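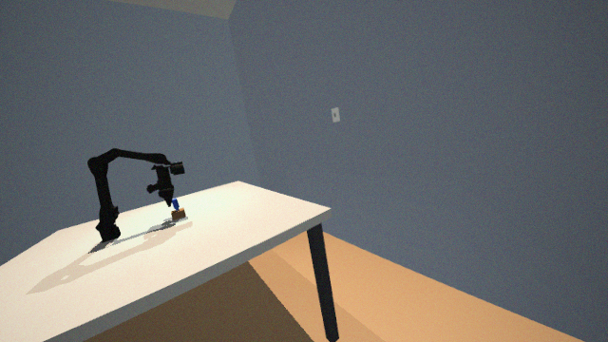 Ingvar Kvaran wrote in to ask why the equipment plan still puts simulation ahead of hardware, when the Tinbridge bench has been waiting for an arm of its own since last year. He would rather see the money go to the arm now and let the software catch up. Several of you have raised the same point, so the numbers as they stand on April 26, 2022 are set out in this issue.

The block-stacking work is being done in simulation at present, with one arm and one table. That costs us workstation time and very little else. The plan is to keep it there until the pick and place routine is settled, then buy for the bench.

We have two quotes for the gripper. Drolberg wants 1,195 for theirs, with fingers and cable included. Carness wants 900, but the mounting plate is extra and has to be ordered separately. Once the plate and shipping are added the two come out close, and the Drolberg unit can be returned unused within the quarter. Neither quote includes a spare set of fingers. Anyone who worked on the old bench will remember how fast we went through those.

The table is the item most people forget. The one we have is too light for an arm that reaches across it at speed, and bolting it to the floor is out because the lease doesn't allow it. Hjaltadóttir can supply a steel-framed table for 825, delivered, with the top drilled to our pattern. We need the base position before they can drill. That is one more thing the simulation can give us at no charge, and moving a base on the screen takes a minute. Moving one on a drilled top means buying another top.

Delivery on the table is four weeks from the order. The arm itself is on a longer lead time, and the supplier won't hold a price without a deposit. We have asked for the deposit terms in writing and will print them when they come.

To answer Ingvar's question directly, the arm is still in this year's budget and has not been pushed back. The order of purchase is table first, then arm, then gripper. If the deposit terms are reasonable, the arm and the table could be ordered together.

Two items have been dropped from the list. The second workstation can wait until there is a second person using it full time. The tool changer was only ever there for a job we didn't get.

Comments on the gripper quotes should reach the Tinbridge office before the end of the month. Please say which quote you are commenting on, and include part numbers if you are suggesting something else.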